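A morning at the Joter open day, Tilau

I had been looking forward to this one since April, when the notice went up on the Malinowski site, and it did not let me down! Joter had opened up its whole ground floor in Tilau for visitors in August 2024, and over 500 of us had put our names down. I got one of the early slots, so the corridors were still quiet and the coffee was still hot.

The first room was the workshop (lovely smell of machine oil, lots of open drawers) and I could have stayed there all morning. But the talk I had really come for was upstairs, and it was all about a fault. I love it when people stand up and show you the thing that broke. You learn so much more from that than from a film with music on it.

The kitchen jobs are all tried out in simulation first, and one of them went wrong this spring. The task sounds simple: go to the cup, close the gripper, lift, move it away from the edge of the counter. The team ran it 37 times overnight and came in to find that 6 of the runs had ended with the cup on the floor. They put one of the rendered scenes up on the big screen and left it there while they talked.
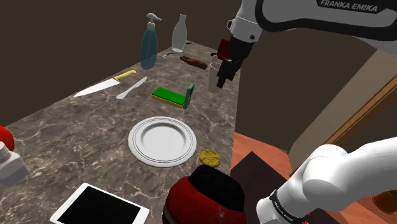
The simulated kitchen counter, with the gripper just above the cup.

The cup stands near the right edge, so there is not much room for mistakes on that side. What had happened in the bad runs was that the fingers started closing a touch too early, on the way down, and one fingertip caught the rim. The arm then carried on as if it had hold of something. It lifted, travelled, opened and reported a job well done, with the cup long gone. That last part got a groan from the whole room.

The cause was a timing setting copied over from an older task with a shorter object. One number! They showed us the old and new finger positions side by side, and once you had seen the difference you couldn't miss it. The fix came in 2 parts. The fingers now wait until the arm has stopped moving, and after closing, the program checks how far apart they are. If they have shut completely, there is nothing between them and the arm halts.

Somebody at the back asked about the knife on the counter, and that turned into the best bit of the talk. A dropped cup costs nothing in simulation, but the same missed check on a real bench with a blade in reach is a safety matter, so the halt rule now applies to every task they run. Real knives stay off the bench until a task has passed with the new check in place. I was scribbling so fast I can hardly read my notes.

Afterwards we were let loose on the stop buttons in the demonstration bay (they are very satisfying to press) and I missed the first bus back to Wesberg. The later one goes from the stop by the side gate, which is handier anyway if you have been on your feet all morning. Wear flat shoes if you go, as the stairs are steep.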